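Crew members wanted for the new Ellov kitchen and counter 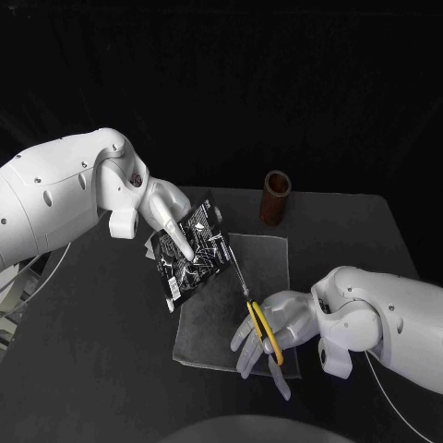

Who we are

Ellov is a small chain of quick restaurants for flatbreads, grilled chicken and fried potatoes. We have two places already, one in Stonomora and one near the bus station in Gudetti. In March we open the third one, on Zwane Street, in the old shoe store next to the pharmacy. The building work is going well and now we are looking for the people who will run it with us.

We need 10 crew members for the opening. Some will work mostly in the kitchen, some mostly at the counter, but everybody learns both sides in the first weeks. You do not need to have worked in a restaurant before. Several of our best people in Gudetti came from other jobs, for example from a bakery, a garden center and a call center.

What you will do

In the kitchen you prepare the vegetables and sauces in the morning, you work at the grill or the fryer during service, and you keep your station clean through the whole shift. Our bread dough is made fresh every day in the restaurant. It is the part of the work which takes the longest to learn, and we will teach you with patience.

At the counter you take orders, pack them, and handle cash and cards. You also look after the dining room, which has 6 tables inside and a long bench at the window. Many guests ask about allergens. You will get training for these questions, and there is a folder behind the counter where every recipe is listed with its ingredients.

On some days we have large orders from offices and schools. The biggest order we ever made in Stonomora was 300 wraps before noon – it was a hard morning, but the team was proud of it. If such an order comes to Zwane Street, we plan extra people for it, and you will know at least one week before.

Shifts and pay

The restaurant will be open every day from eleven in the morning until ten in the evening. There are two shifts, an early one that begins at eight and a late one that begins at three in the afternoon. Full-time and part-time are both possible. Please write in your application how many hours you would like to have and which hours are impossible for you. We make the schedule two weeks ahead and we try not to change it after that.

All crew members start with the same hourly pay, which we tell you in our first phone call. After the trial period of three months it goes up one step. Evening hours after eight are paid higher. Tips are shared equally between kitchen and counter for each shift. In addition, everybody who starts before the opening and is still with us after half a year receives a one-time bonus of 700, paid together with the regular wages.

You get one meal for free in every shift, also when the shift is short. Work clothes (two shirts, one apron and a cap) are given by us. Shoes you must bring yourself, closed and with a sole that does not slip.

What we ask from you

You are at least eighteen years old, because the late shift includes work with the fryer and closing the store. You have permission to work. You can stand and walk for several hours and lift a sack of flour with the help of a colleague. You come on time, and when you are sick you call us as early as you can.

Your English should be good enough to understand an order and to read a safety sheet. It does not need to be perfect. In our Gudetti kitchen people speak five different languages at home, and the work goes fine. If you speak another language, please mention it, as many of our guests will be happy.

Before your first day you will need the food hygiene certificate. If you do not have it yet, we register you for the course and pay the fee. The course takes one afternoon and the time is counted as working time.

Training before the opening

New crew members are trained for two weeks in the Gudetti restaurant. You will always work beside an experienced person, and you are paid from the first hour. We pay also the bus ticket between Zwane Street and Gudetti for these two weeks. In the last days before the opening we practice together in the new kitchen, with friends and neighbors as our test guests.

How to apply

Send us a short message with your name, your phone number and a few sentences about yourself, through the form on the Jobs page. A résumé is welcome, but you can apply without it. You can also leave your application on paper at the counter in Stonomora or Gudetti – please not between noon and two, when the line is long.

We accept applications from 1 December 2022 until all the places are filled. We answer every message, normally within one week. If we think it can be a match, we call you and then invite you for a conversation and a paid trial shift of three hours.

Open positions: kitchen crew, counter crew
Place of work: Ellov, Zwane Street
Start: two weeks before the opening in March
Contract: full-time or part-time, permanent after the trial period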